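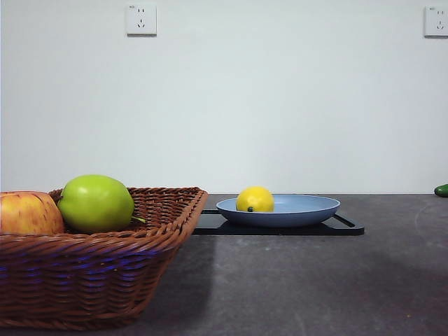

Seit Januar steht die Clostia bei mir, ein handgroßer Teach-Griff, mit dem man einem kleinen Tischarm Bewegungen beibringt, und ich habe lange kein Gerät mehr so gern in die Hand genommen. Man führt den Griff frei durch die Luft, der Arm macht mit, und jede Vorführung landet als eigene Datei auf dem Rechner. Den Arm selbst, einen Rennie, hatte ich schon vorher, deshalb geht es hier nur um den Griff und die Software. Meine Lieblingsaufgabe ist inzwischen Obst umräumen: Äpfel in den geflochtenen Korb, die Zitrone auf den hellblauen Teller, der seinerseits auf dem schwarzen Tablett steht. Klingt nach Kinderspiel, aber der Korbrand steht hoch, der Teller ist flach, und ein glatter grüner Apfel will ganz anders angefasst werden als eine Zitrone, die auf der Seite liegt.

Ausgepackt und gekoppelt war alles in einer halben Stunde. Der Griff wiegt 234 Gramm, und das merkt man nach einer langen Sitzung im Handgelenk erstaunlich wenig! Mit dem Zeigefinger schließt man den Greifer, der Daumen liegt auf der Pausentaste. Diese Taste ist für mich das Beste am ganzen Ding: Ich halte an, setze die Hand bequemer an, lasse los und mache genau dort weiter, wo der Arm stehen geblieben ist. Bei meinem alten Stulholm-Joystick musste ich in so einem Fall die ganze Aufnahme wegwerfen (und habe dabei geflucht wie ein Bierkutscher).

Herrlich ist auch die Feinstufe. Halb gedrückt, und der Arm übersetzt meine Bewegung stark verkleinert, sodass ich die Zitrone wirklich sanft ablegen kann und sie nicht über den Tellerrand kullert. Auf den Tipp von Yasuo Kamata aus dem Mitetti-Forum hin nehme ich jede Aufgabe zuerst zehnmal ganz langsam auf und werde erst danach schneller. Mein Ordner ist so auf 975 Vorführungen gewachsen, davon habe ich 137 aussortiert, meistens wegen zu hastigem Loslassen. Das Aussortieren geht in der Software flott, mit Pfeiltasten und einer Vorschau, die man auch rückwärts laufen lassen kann.

Wer lieber direkt am Arm führt, kann den Rennie auch weich schalten und ihn von Hand schieben. Das mache ich für grobe Wege gern, etwa von einer Seite der Arbeitsplatte zur anderen. Nur hat man dabei ständig die eigenen Finger im Kamerabild, und fürs Training nehme ich deshalb fast nur noch die Aufnahmen mit dem Griff.

Was mich stört: Das Ladekabel ist zu kurz, und die deutsche Anleitung liest sich stellenweise wie ein Rätselheft. Nach dem Update auf die neue Software war außerdem die Kalibrierung weg. Und eine Rückmeldung über die Greifkraft gibt es nicht, da muss man auf das Obst schauen und ein Gefühl entwickeln - bei weichen Pfirsichen lasse ich es noch bleiben.

Trotzdem, ich bin begeistert. Von mir gibt es viereinhalb von fünf Sternen, den halben Stern hebe ich mir für ein längeres Kabel auf. Als Nächstes kommt das Einräumen von Besteck dran, Bericht folgt.

Text: Katsuhiko Hamada, 19. April 2022

Kontakt | Impressum | Datenschutz | © 2022 Katsuhiko Hamada | Nach oben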